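Estrella Youth Football League
Progress report to the Skindside Fund
26 March 2024

Season and standings
The spring flag season is past its midpoint. All 16 teams have played their first eight games, and one game lost to lightning has been made up. Dornico leads the older division and has clinched a playoff place. Teltach needs a win in one of its last two games to join them. The younger division does not keep standings.
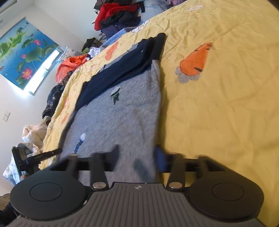

Spending on officials and fields is in line with the budget you approved. Referee fees are the largest item, and we paid $944 for field lining and goal flags in March. The clothing line is smaller and covers cold-weather layers for players who need them. Gray with navy sleeves is the sort of thing we look for, as it goes with either division's jersey. We have not asked families for proof of income and do not plan to.

Coaching
Ramil Calimlim ran two clinics for new coaches, both on flag pulling and safe pursuit angles. Attendance at the second was lower than we wanted, at eight, mainly due to a clash with school conferences. Zihan Mao has taken over scheduling and now posts changes by noon on game days. Complaints about late notices have dropped.

One coach stepped down in the younger division. The assistant has moved up and has completed the background check.
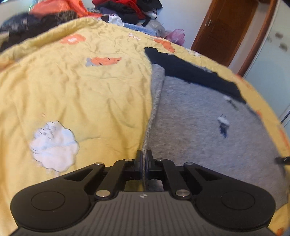

Next steps
Playoff fields are reserved, but we are still short one referee crew for the semifinals. We expect to fill it from the high school association's list. The final report will include full accounts and the results of the parent survey. We are not requesting any change to the grant at this time.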